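Five months with an induction cooktop

Sat 10 May

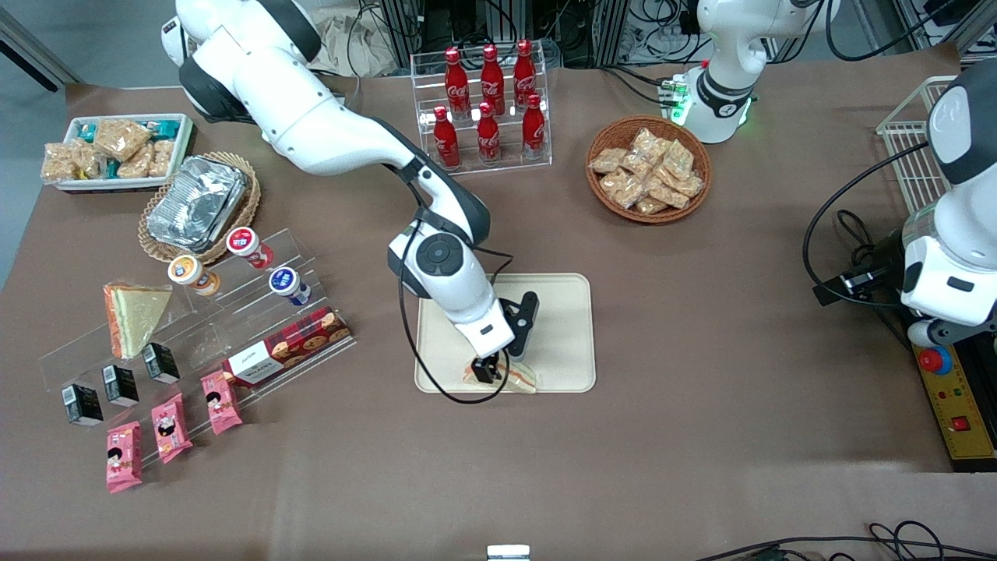
When we moved to this unit in November, the old gas cooktop was already condemned by the man who inspected it. He put a yellow tag on the pipe and told me I should not light it again. So for the first 2 weeks we lived from the toaster, the kettle and the sandwich shop on the corner, and in the evenings I read about cooktops until my eyes hurt.

I cooked on gas all my life, like my mother, and I did not want induction. But to renew the gas line inside the wall was going to cost more than the cooktop, and the body corporate wanted forms for everything. With induction I needed only an electrician and a new circuit. In the end the decision was made by the wall, if I can say it like this.

I looked at three models. The first was a Sarmiento, which is very handsome and has a knob you can take off, held by a magnet. I was afraid to lose this knob. (My neighbour has one and she keeps it in the cutlery drawer, so perhaps my fear was not so stupid.) The second was a Bernusa with four zones, cheaper, but the controls were so small that I had to bend down in the showroom to read them. The third was the Solirach with 5 zones, and this is what I bought. It was $3,279 with delivery, and they took the old one away for $99 more. I found this a little insulting, for a thing that goes straight to scrap, but I paid.

The installation

The cut-out in my benchtop was made for the gas one and it was too narrow by the width of a finger. The shop had told me it would be "standard". Please measure yours, with a proper tape, and measure the depth underneath also. In my case there was a drawer directly under, and the cooktop needs air below it, so the drawer had to become a false front. I lost the place for my wooden spoons. They live now in a jar beside the window and it is fine.

The electrician was fast and clean. The man who cut the stone was not so clean, and I was finding white dust behind the fridge until after Christmas.

Which pans I could keep

Everybody says to test with a magnet, and it is true, but a weak pull is not enough. I had one old pot where the magnet held, only lazily, and this pot heats so slowly that I went back to the shop to complain about the cooktop. The girl there put one of her own pots on the display model and mine next to it, and I was ashamed. It was my pot.

My cast iron pan works very well. I lift it and do not drag it, and after the first week I put a sheet of baking paper under it when I fry, which I read on a forum and did not believe. It works at moderate heat. I would not do it with the highest setting, and I would never leave the room.

My aluminium coffee pot does not work at all. This was the sad part. There is a steel disc you can buy to put between, made by Nadgate and others, but the coffee takes so long that I have already drunk tea. I bought a steel coffee pot. The coffee is a bit different, I think more bitter, but my husband says he tastes nothing different.

Learning to cook again

The first thing I burned was onions. On gas I look at the flame and I know. On the Solirach I look at a number, and the number 6 is not the same in the small zone and in the large zone. For several weeks I was cooking too hot, everything. Now I start one or two numbers lower than I think, and I heat the pan slowly before I put the oil.

Water boils so quickly that I had to change the order of how I do pasta. Before, I put the water and then I started to chop. Now I chop first. With rice it was the opposite kind of problem, it boiled over, and the cooktop switched itself off and made a loud complaint, because water on the controls is understood as fingers. The first time this happened I was on the phone in the laundry and I thought it was the smoke alarm.

What I like the most is the low heat. I can melt chocolate directly in a pot, and a tomato sauce can stay at number 2 for the whole afternoon without catching at the bottom. On my old gas it was impossible, even the smallest flame was too much, and I had to sit the pot on two rings.

Also the kitchen is cooler. In January this was a real difference, and we could cook dinner with the windows closed and the air conditioner on the normal setting.

What I don't like

The noise. Nobody in the shop mentioned it to me. It is a hum from the pans, more with the thin ones, and then a fan which continues after you finish. I am used to it now – but in a small unit where the kitchen is also the living room, I would ask to hear it first.

The wok. My wok has a round bottom and it is now at my sister's house. The flat one I bought is okay for two people. For four people the vegetables become wet.

The touch controls with wet hands. I keep a dry tea towel just for this.

And the cleaning, which is easy, but you see everything. Every fingerprint, every drop. With gas I cleaned on Saturday and the dirt was hidden under the grates. Now I wipe it three times a day and I am not sure this is progress.

If somebody has the same model and knows how to make the timer beep softer, please write to me below. I have read the manual twice, in both languages, and I cannot find it.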